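**Minutes – two-arm folding rig, shared workshop**

Friday evening session, Oct 23, 2020

Present: Uriel Escobedo (chair), Iulian Pop, Citlali Quintero, Murray MacLeod (minutes)
Apologies: Uriel Manríquez

To avoid confusion, "Uriel" in these minutes is Escobedo throughout. Manríquez is given by surname.

**1. Minutes of the previous meeting**

Accepted with one correction. Item 4 stated that the left wrist had been re-torqued. It was the right wrist. Iulian has amended the log.

**2. Actions carried forward**

- Emergency stop moved to the operator's side of the bench: done (Iulian).
- Spare fuses for the supply cabinet: done (Murray). Stored in the grey drawer under the drill press.
- Written shutdown sequence: draft only. Citlali has it as far as the brake release and will finish it before the next session.
- Second quote for finger pads: not done. Bortolotti have not replied to either email. Manríquez to telephone.
- Labelling of both cable runs: partly done. See item 4.

**3. Budget**

Spent to date: $3807. Remaining commitment is the Prirka motor driver order, $1167 including freight, which was placed after the last meeting and has not shipped. Uriel noted that the supplier's site still lists the drivers as in stock. Iulian asked whether the order could be cancelled and the units bought second-hand. Discussion followed on warranty. Agreed to leave the order in place until January and then review.

Murray asked that receipts be put in the folder on the day of purchase. Three from September had to be reconstructed from bank statements.

**4. Mechanical and wiring**

4.1 Left arm. Backlash at the elbow is within the limit set in the build notes. Iulian found two screws on the housing below torque and has refitted them with medium thread locker. He will recheck after the next long run.

4.2 Right arm. A faint noise was reported on slow downward moves of the shoulder. Uriel thinks it is the cover rubbing on the seal. Citlali thinks it is the bearing. The cover will be removed and the move repeated with it off – if the noise remains, the bearing will be inspected.

4.3 Cables. The present routing leaves loops below the table edge on both sides. Citlali wants them clipped back along the forearm with enough slack for full wrist rotation. Iulian's objection is that clips at the wrist have already chafed one jacket. Agreed: a soft sleeve on the wrist section and clips on the forearm only. Labelling to be completed at the same time, using the scheme in the build notes and no abbreviations.

4.4 Table. Height unchanged. Murray proposed packing the back legs to remove the slight fall toward the front. Deferred, as any change in height means repeating the calibration.

**5. Software**

5.1 The Mollix planner has been updated on the bench computer. The old version is kept in a separate directory and should not be deleted.

5.2 Minimum separation between the two grippers is now a parameter in the configuration file. Previously it was fixed in the code. Uriel set it conservatively. Citlali considers the value too large for small garments, where the two arms must work close together over the cloth. She will propose a lower figure with test results attached.

5.3 Wrist sensor timing. The left and right streams are offset by 8 ms. Iulian is to determine whether the offset is constant before anyone writes a correction for it.

5.4 Log files are filling the drive. Anything older than two sessions is to be moved to the external disk by whoever shuts down.

**6. Bench work**

The group moved to the bench for the T-shirt task. The test procedure is unchanged: garment flattened or folded by hand, both arms brought in at reduced speed, operator at the stop.

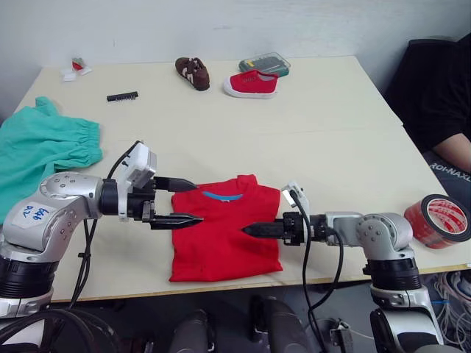
*Photo: Citlali Quintero*

6.1 Approach. Both arms come in over the red T-shirt from the near side of the table, the left reaching right and the right reaching left. With the fingers nearly opposite each other over the shirt, the separation parameter at 5.2 becomes the governing limit. Uriel asked that the approach height be logged separately for each arm from now on.

6.2 Grasp. The starting condition is the folded rectangle, neckline to the back. Iulian pointed out that a folded stack gives the fingers several layers at once and that a grasp on the top layer alone has not yet been specified. Citlali to write the specification. She suggests starting at the collar, where the light blue band differs in colour from the body of the shirt and should be easier for the vision code to find.

6.3 Table contents. Shoes, the clear box and the teal-green garment share the table with the shirt. Uriel prefers to keep other items on the table during tests so that segmentation is exercised. Iulian wants a run with the shirt only, as a baseline. Agreed to do both and to record in the log which condition applies. The tape roll is to be kept off the front edge for the baseline run.

6.4 Creases. Murray asked whether the shirt should be pressed before each series. Decided against. Small wrinkles are to be accepted as part of the starting condition.

**7. Finger pads**

Clillard sent two sample pads, one ribbed and one smooth. Neither has been fitted. The ribbed pad is slightly over width and would need trimming. Five grasps with each on the same shirt, same speed, results to be tabulated by Iulian. No purchase until Bortolotti's price is known.

**8. Other business**

The workshop's dust extractor must not be run while the arms are powered. It shares the circuit.

Manríquez has asked by email for a key to the side door. Murray to arrange a copy.

**9. Actions**

- Citlali – shutdown sequence; proposed separation value; grasp specification
- Iulian – sensor offset; pad comparison; recheck of elbow screws
- Uriel – shoulder cover test; separate height logging
- Murray – cable sleeve and labels; side door key
- Manríquez – telephone Bortolotti

Next meeting to be set by email once the shoulder cover is off.

Minutes: M. MacLeod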